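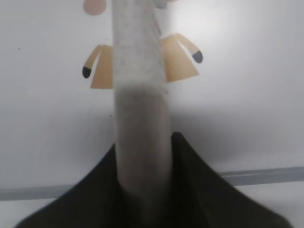 4. Regras de preensão e o problema do tecido

Figura 3. Vista da câmara de punho com um objeto cinzento forrado a tecido junto à garra. Ao fundo, sobre a superfície branca, uma figura plana de traços simples, parcialmente tapada pelo objeto.

4.1. O que o protocolo manda

A versão do protocolo Lareo usada neste trabalho, fechada a 2018-03-07, dedica duas páginas à preensão de objetos rígidos e uma única linha à de objetos têxteis. A linha diz que os têxteis devem ser manipulados "com o devido cuidado". Passámos boa parte do projeto a tentar descobrir que cuidado seria o devido, e a quem.

Para os objetos rígidos, a regra é clara: o operador aproxima a garra, fecha até ao limiar de força, espera pela estabilização do sinal e regista a pega como válida se a posição dos dedos não variar durante o intervalo de controlo. Aplicada a um objeto macio, a mesma regra produz resultados de grande coerência interna e pouca utilidade. O tecido cede, os dedos continuam a avançar, o sinal nunca estabiliza e o registo acusa uma pega inválida que qualquer pessoa presente na sala consideraria perfeitamente aceitável. O contrário também acontece. Uma prega presa entre os dedos chega para satisfazer o critério, mesmo que o resto do objeto tenha outros planos.

Propomos por isso separar duas noções que o protocolo trata como sinónimas. Chamamos contacto à situação em que há força medida nos dedos, e retenção à situação em que o objeto acompanha a garra num deslocamento curto de verificação. O contacto lê-se num instante; a retenção exige movimento. Uma imagem como a da Figura 3 sugere que o objeto está preso na extremidade inferior, mas não permite decidir sobre a retenção, e a nossa primeira recomendação é que nenhum anotador seja convidado a fazê-lo a partir de uma imagem isolada.

4.2. Oclusão e visibilidade mínima

A segunda recomendação diz respeito ao que fica tapado. Na Figura 3, o objeto atravessa a imagem de cima a baixo e cobre por completo o centro do tronco da figura ao fundo, deixando à vista as mangas, as mãos escuras e as abas da roupa. Para um anotador humano, trata-se de uma figura. Para o verificador automático da Haltard, que corremos sobre 3,000 imagens, casos deste género eram com frequência dois objetos pequenos, simétricos e sem parentesco conhecido.

O protocolo exige "visibilidade suficiente da zona de trabalho". Pedimos a quatro laboratórios parceiros que quantificassem o adjetivo e recebemos quatro valores, um deles superior a cem por cento (supomos que por excesso de zelo). Sugerimos a redação seguinte, menos elegante e mais fácil de cumprir:

a) a linha de contacto entre a garra e o objeto deve ser visível em pelo menos um dos lados;
b) o fundo pode estar tapado pelo objeto, desde que a anotação o declare como ocluído e não como ausente;
c) a desfocagem de objetos próximos da câmara não invalida a imagem, mas deve ser assinalada no campo próprio;
d) as sombras sobre o fundo não são objetos.

A alínea d) parecia dispensável. Foi acrescentada em abril, depois de a revisão de uma única sessão ter encontrado 37 sombras devidamente catalogadas, uma das quais com massa estimada.

4.3. Limites de força

O módulo Illés permite fixar um teto de força por classe de material. Na configuração de origem existem 2 classes, "duro" e "outro", o que tem a virtude de caber no ecrã. Recomendamos que os laboratórios definam uma classe própria para superfícies felpudas ou tricotadas, com fecho lento e teto reduzido, e que a verifiquem com 200 ciclos antes de a declararem em uso. O número foi herdado do procedimento de calibração da Skaldale, cuja justificação original não conseguimos localizar. Mantemo-lo porque todos os grupos já o cumprem e qualquer outro valor obrigaria a uma reunião.

O valor do teto deve constar do cabeçalho de cada sessão, e não apenas do manual interno. Dos registos que nos foram cedidos, vários remetiam para um manual que remetia, por sua vez, para os registos. Quando o teto for alterado a meio de uma sessão, esta encerra-se e abre-se outra. Os operadores consultados acharam a regra excessiva e, na semana seguinte, pediram que fosse aplicada também à velocidade de fecho.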